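Taming the Junk Drawer: Wires, Cords and Other Livestock

Every house has the drawer. Ours came with the apartment in Murnport, already full, and moved with us to Ititton on the theory that we'd sort it there. That was in November, 14 years ago.

Start by tipping the whole thing out on a table you won't need for dinner. Throw away dead batteries (properly, at the recycling drop-off), takeout menus from places that have closed, and any key you can't match to a lock by bedtime.

Now the wire. Short lengths of hookup wire breed with whatever is next to them, so give each color its own bin. Wind it loosely around three fingers, slide it off, drop it in. Don't knot it. You'll think you're being tidy, and next spring you'll be picking at it with a fork.

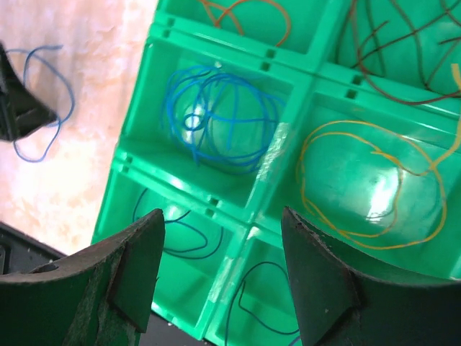 Reader Pellov Attic writes that color sorting is for people with free evenings: "I go by thickness. Thick stuff left, thin stuff right, and anything I can't identify goes to my brother-in-law."

Fair enough. Thickness works too, and so does a brother-in-law.

Charging cords are worse, as they carry sentimental value. I still own one for a phone bought in 2000, and I couldn't tell you where the phone is. Plug in each cord, see if anything in the house wakes up, and label the ones that pass. Masking tape folded over near the plug makes a decent flag. Write what it charges - "black cord" won't help you in a drawer of black cords.

A word on where to do all this. A hard, smooth surface beats carpet every time. Screws roll, but at least you can hear them go.
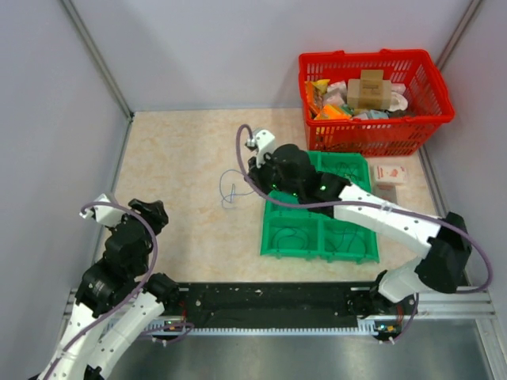
Marble-patterned panel with a rail along the front.

If your bench is the kitchen counter, an old cookie sheet with a rim does the same job, and it can be carried off in one trip when somebody wants toast.

Next, the overflow basket. Anything that belongs in another room goes in it, and the basket leaves with you when you stand up. The danger is that it becomes a second junk drawer with handles. I kept one by the stairs at the Brophy Street place until it had seniority over the cat.

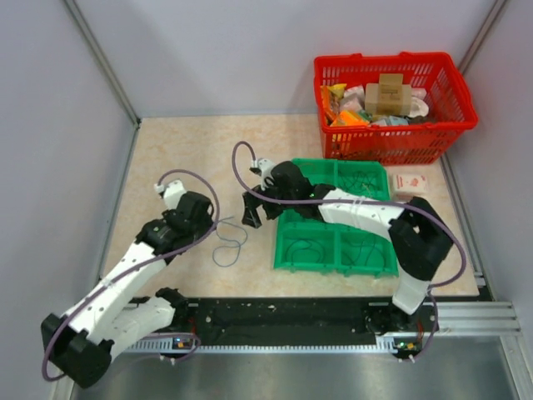
Empty it the same night, even if that means putting things back slightly wrong. A flashlight in the wrong closet is still in a closet.

Last, leave one section of the drawer with no label at all. Something will turn up that fits nowhere, probably a small plastic bracket, and you'll want to keep it until the week after you throw it out.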